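Home | Grow Notes | Hardware | Archive | About

Print this page | E-mail this post

Reading time: 5 minutes

Drying and curing: notes on humidity, and why I stopped trusting one sensor

The last post covered feeding schedules and got more mail than usual, most of it asking what I do after harvest. I grow a small number of plants at home, where that is legal, and I keep records. The records for drying are better than the records for anything else, so I will start there.

My drying space is a closet with a duct fan on a speed controller and a small dehumidifier from Wosteo. The target is 60°F and 60 percent relative humidity. Most growers will recognize those numbers. They are a decent starting point and they are hard to hold in November, when the furnace comes on and the closet dries out faster than the plants do.

For the first few harvests I hung one cheap hygrometer at head height and believed it. It read 58 percent. A second unit at floor level read 66. I assumed one was broken and ran the salt test on both: a bottle cap of damp table salt, a sealed bag, leave it overnight at room temperature. A good sensor should settle close to 75 percent. Both passed within two points. The closet had a gradient and I had been drying in the wet half of it.
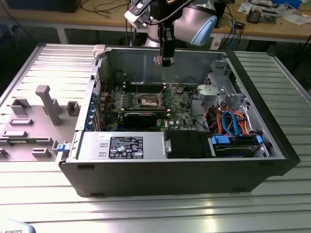
Dell tower on its side with the side panel off.

Since then I log three points: top, middle, floor. The sensors report once every five minutes, written as a plain text line with a time stamp. I do not smooth the data. Smoothing hides the dehumidifier cycling, and the cycling is what I want to look at. If the swing is more than 6 points between on and off, the unit is too strong for the space or the fan is set too low.

Whole plants or branches: I have done both. Whole plants dry slower and the outer flowers do not crisp up as early. Branches are easier to space. With a gradient in the closet, branches win for me, because I can put the thick ones high and the thin ones low. Trim wet or trim dry is a separate argument. I take off the fan leaves at harvest and leave the rest until the end.

The usual test for "done" is that a small stem snaps. I find this vague. I weigh one marked branch per plant on a kitchen scale, same time every evening, and write down the number. A branch that starts at 300 grams loses a lot in the first three days and then the curve bends. When the daily loss is down to 1 percent of the starting weight, I jar. So far that has landed between day nine and day thirteen.
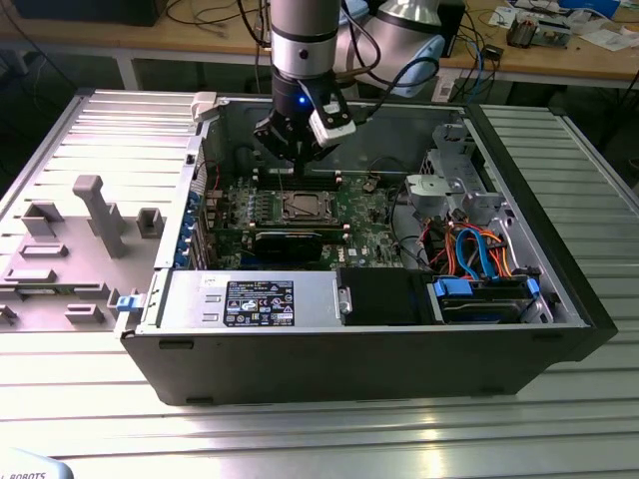
Jars come next. I use quart glass with Muvwood lids, filled to three quarters, with one mini hygrometer in each. The reading needs a few hours to mean anything, so I check it the next morning:

Above 68 percent: take it all out and give it another half day in the closet.
63 to 68: lid off for an hour, twice a day.
58 to 62: leave it alone, open once a day for a few minutes.
Below 55: it went too far. A humidity pack will bring the number back but not the smell.

Bogumił Olszewski wrote in after the feeding post to say that he skips the daily opening completely and uses a valve lid made by Kiiskinen. His argument is that each opening swaps the jar air for room air, and room air in winter is at 30 percent. That is a fair point -- it would explain why my January jars always drift low in the second week. I have two of the valve lids now and will run them against two plain jars from the same plant. Same fill weight, same shelf, same dark cupboard.

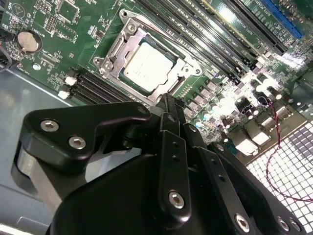 On temperature during the cure, I have less to say. The cupboard stays between 62 and 66. I had one batch next to a water heater pipe at 74 and it lost most of its citrus smell within a month. One batch is not a trial, and the strain (a Londen cross, from seed) was not very loud to begin with. I moved the shelf anyway.

The log file is a little over 3000 lines for a single dry with all three sensors counted, small enough to open in any spreadsheet. A few people asked for it. I need to clean up the column names first -- two of them are still called "test" -- and then I will put it on the Grow Notes page with the salt test readings for each sensor.

Next post will be on storage past six months, once I have opened the oldest jars.

Print this page | E-mail this post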